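Old Desktop Towers: Frequently Asked Questions

These are the questions people in Lenden bring to the Manance parts counter along with a computer they've been tripping over since college. The answers are for desktop towers. Laptops have their own page, and their own problems.

Do I have to take it apart before I drop it off?

No. Please don't. We'd much prefer a whole computer to a shoebox of screws and a confession.

I want to take it apart anyway. Where do I start?

Unplug it, hold the power button in for 10 seconds, and lay the tower on its side so the open side faces up. Work on a table with nothing on it you're fond of. Many office machines have colored tabs and latches on the parts meant to come out by hand, so look for those before you go find a screwdriver. Blue is common.
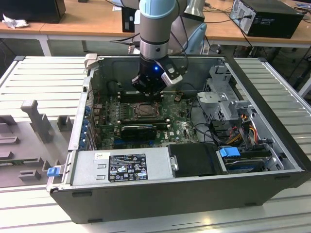
Which part has my tax returns on it?

The hard drive. Everything else can go to strangers with a clear conscience. If you only have the patience to remove one thing, remove that, and put a label on it. We keep a drawer of 7 unlabeled drives that all belong to somebody who was going to come right back.

Can I open the power supply?

You can't. It's the metal box with the warning triangles on it, and the triangles are sincere. Take it out whole and hand it over whole.

What's the chalky stuff on my processor?

Most likely old thermal paste. It sits between the processor and its cooler, and it gets on everything, including people who swear they never touched it. Wipe it off with a lint-free cloth and a little isopropyl alcohol - after you've lifted the processor out, so you aren't dripping into the socket.

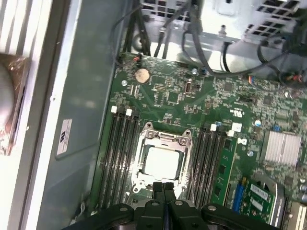

Iwona Kalinowski

How do I get the memory out?

Push down on the latch at the end of the slot and the stick will let go. Some boards have a latch at both ends, some at only one. Hold it by the edges. If it won't budge, you've missed a latch, and pulling harder is how we get our supply of broken slots.

What about the little round battery?

Take it out and tape over both sides before it goes in the battery bin. Keep it away from kids and pets, who have terrible judgment.

Will you pay me for any of this?

Sometimes, in store credit. Matching memory sticks do best. A Kavetti tower with a missing side panel does not.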